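桌面抓取工作站采购前检查表（附意见）

项目：Plestudier 分拣间二期
设备：Kandus 双指夹爪，腕部相机，Rulton 台面支架
填表日期：2018年11月20日
表格用途：下单前核对现场条件、样机状态和预算项目。每项填“合格”“待定”或“不合格”，意见写在项目下面。待定项没有关闭之前，不签正式订单。

一、场地与供电

1. 工作台承重及固定
结果：合格
意见：台面螺栓已全部紧固，支架底板与台面贴合。二期如果换长臂，需要重新核算，本次报价不含这一部分。

2. 电源回路
结果：待定
意见：现有插座与包装机共用一路。电工建议单独拉线，线长30米，费用由厂务预算出，不进设备预算。请厂务在下单前书面确认，口头答复不算。

3. 急停按钮位置
结果：不合格
意见：按钮装在控制柜侧面，操作员坐下以后够不到。供应商同意移到台面前沿，不另收费。移位后要重新测试，测试记录附在本表后面。

4. 人员通道
结果：合格
意见：地面黄线已重画。手推车仍有停在线内的情况，由班组自己管理，不作为采购条件。

5. 照明
结果：待定
意见：顶灯偏白，光滑的塑料件上会有反光，对腕部相机有影响。先试装一块漫射板，再决定要不要买环形光源。环形光源单列为选配，不要并到主机价格里。

二、夹爪与腕部相机

6. 指尖材料
结果：合格
意见：样机用标准指尖。Maldonado 报的软胶指尖也能装，接口尺寸一致。建议第一批只买标准件，软胶指尖买一套试用。

7. 夹持力设定
结果：待定
意见：薄壁容器用低档，实心件用中档。供应商给的默认值偏高，验收前应改好并锁定参数。改参数的密码交设备组保管，不要贴在控制柜上。

8. 线缆走向
结果：合格
意见：腕部线缆有一处扎带剪口太尖，已换。二期线缆护套按长度计价，报价单上写的是“一套”，请供应商补写长度。

9. 相机安装角度
结果：合格
意见：两根手指都要留在视野里，相机支架不能为了看得更远而往上抬。支架螺丝涂螺纹胶，做划线标记，每次换班看一眼标记有没有错位。

10. 镜头清洁
结果：合格
意见：用无尘布，不用酒精。清洁用品列入耗材，不列入设备。

三、备件与预算

11. 备用指尖
结果：待定
意见：单价134元，货期27天。供应商不在本地备货，第一次下单就要把备件带上，不能等坏了再买。数量由设备组按开班情况填写。

12. 年度保养
结果：不合格
意见：报价单写“含基本保养”，没有列出内容。要求逐条写明：润滑、力矩复核、相机标定、软件升级是否包括在内。没有清单的保养不付款。上一家供应商就是这样写的，最后标定另收了一次钱。

13. 台面支架
结果：合格
意见：Rulton 支架报价668元，与去年相同。运费另计，请采购问清是到厂还是到站。

14. 培训
结果：待定
意见：报价含一次现场培训。夜班人员赶不上白天的课，要求供应商改为白班、夜班各一次，或者提供录像和纸质操作步骤。

四、物料与容器

15. 周转容器规格
结果：待定
意见：目前几种容器混用，有实壁的，也有带孔的。带孔容器轻，方便沥水，但孔边和口沿都可能挂住指尖，试机时两种要分开记录。采购容器时统一口径和高度，不要只看单价。

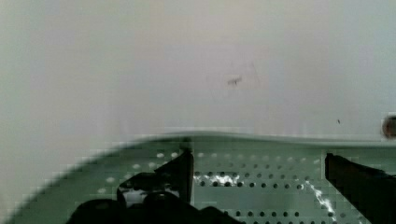 16. 容器定位
结果：待定
意见：台面上没有挡块，容器受力后会移位。供应商建议做定位板，我们倾向于先用防滑垫，费用低，换容器时也不用改板。防滑垫试用到二月，不行再做定位板，这笔钱先留在预算里。

17. 夹爪进入容器的间隙
结果：待定
意见：手指张开后与容器内壁之间要留余量，余量由供应商按最小口径的容器计算，写进技术协议。现有程序是按实壁容器调的，换带孔容器后要重新示教下降点。

18. 台面清洁
结果：合格
意见：台面每班擦一次，碎屑不要吹到导轨里。擦完再开机，不要边运行边擦。

五、下单前必须关闭的项目

第2项，厂务书面确认。
第3项，急停移位并测试。
第7项，夹持力参数锁定。
第12项，保养清单。
第17项，间隙数据写入技术协议。

其余待定项可以在到货前关闭，由设备组跟踪。第15项和第16项互相影响，容器规格没定之前，定位板不要开模。

付款方式维持原方案：下单付一部分，到货验收付一部分，余款在试运行结束后支付。供应商提出取消余款、换取折扣，设备组不同意，理由已另行书面答复采购。

本表一式两份，设备组和采购各留一份。修改处请划线并签字，不要涂改。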